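Notebook, Ondport kitchen bench
4 March 2022

Started with the drawer, which was a mistake, as the drawer is where things go when they have no other home. Everything out, wiped the bottom, put the liner back the right way up. The liner has been upside down since at least the Collet job and I had got quite used to it.

Purpose of the day was to settle the small-utensil set for Brulero before anyone orders more. The list says the set is complete. The list was typed by me, so I checked. Two spatulas down as "medium", one of them plainly large. The whisk is fine. The whisk is always fine. The peeler has migrated to the other bench again and I have written OURS on the handle in marker, which will last until it meets washing-up liquid.

Moved on to the red plastic one with the paddle end. It is down on the stock sheet as item 1605, "spoon", and on the Budix order as item 2421, "spreader", and I have been in two separate conversations about which it is. The tip is rounded and looks spoonish until you try to carry soup in it. Tried it with water over the sink: a spoon in name only. Tried it with soft margarine: perfectly decent. Have crossed out "spoon" on the sheet and written "spreader (red)". Expect it to be changed back by the end of March.

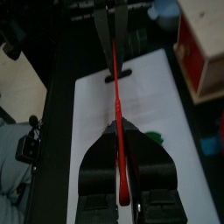
Item 1605/2421, the red one, over the white board.

The white board needs a proper scrub. There is a brownish mark on it towards the left that I took for tea, then gravy, and have now stopped speculating about. Bicarb and a stiff brush first. If that fails, bleach, well rinsed, and if that fails we turn the board over like everybody else does.

The little green leafy-edged thing has also been living on the board. It's on no list of mine. I have given it a line of its own at the bottom of the sheet, "green, small", and left the description column for a braver person.

Handle lengths next. The rack wants the long ones at the back, but the rack was bought for the old set and leans forward under anything with ambition. Put a folded bit of card under the front feet. Better. Loaded it with 6 of the long handles and it stood; added the ladle and it bowed politely and fell over. Ladle now hangs on the hook by the sink.

Washed everything, hand hot, no soaking. Left to drain on the blue cloth. One of the tea towels has lost its loop, so it's a duster now.

To do:
Scrub the board, see above.
Ask Budix whether the spreader comes in any colour that doesn't look like part of a toy.
Get 4 more hooks, the screw-in sort. The sticky ones came down in the night and took the sieve with them.
Find the lid for the small tub. It was here when I did the Collet boxes.
Fix "medium" on the list before somebody believes it.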